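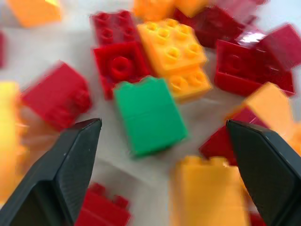

Every February, once the holiday boxes are finally back on their shelves, we get a wave of messages in the newsletter inbox about building bricks, and this year was no different. They're in the couch, they're in the dryer, they're in the dog's bed. So I thought I'd give this month's home corner over to them, and to the very humble business of getting a pile of bricks off a table and into a bin. I like to begin by tipping everything out on something pale and plain, a white tabletop if you have one, so that each piece stands out. Reds and oranges and yellows are warm colors that run together when they're heaped up, and then a single green brick standing on its end in the middle of them catches your eye right away. Start with that one! It's a small, easy win, and small, easy wins are what get a tired seven-year-old (or a tired grown-up) moving at the end of a long afternoon.

I used to sort by shape. I had a divided tray, a Vernix one with 19 little compartments, and I was very proud of it for a good 3 weeks, right up until I noticed that the only person in the house putting anything back in it was me. Children don't think in compartments when supper is on the table. They can manage "green ones first," though, and then "now the yellow," and by the time you get down to the reds the job is nearly done and everybody has stopped complaining.

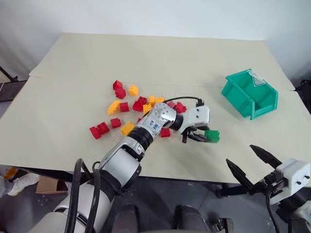 By the Home Corner Editor, Blackburn Neighborhood Newsletter

The other half of the job is the bin, and I have opinions about bins. Mine for years was a deep lidded tub from Brorkudico, and it was a perfectly nice tub, but whatever you wanted was always at the bottom, so the whole thing got turned over twice a day. An open-fronted plastic bin is so much kinder. Set it right on the table at one side of the pile, turned at an angle so the opening faces the bricks, and nobody has to reach very far. A cheerful teal-green one is easy to spot on a crowded shelf, too, and red and yellow bricks show up well against it.

I'd also put in a word for laying a big sheet of pale paper or board under everything before you begin. It saves the tabletop from scratches, and if it's something bendy you can lift the edges at the end and pour the last stragglers in all at once – my favorite part, I'll admit.

One more thing while the pieces are spread out: pull apart any that are still stuck together. Two bricks pressed one on top of the other since October can be awfully stubborn for small fingers, and it's nicer to find that out now than in the middle of building a castle.

If your own pile has grown past what one bin can hold, the Zomutel swap shelf is happy to take clean bricks in any color, bagged up and tied, please. And do keep writing in with your own methods. I read every one, even the ones about the dryer.

Filed under: Home Corner, Toys & Tidying, Kids

Search this site Enter keywords Go

Last updated: Feb 9, 2020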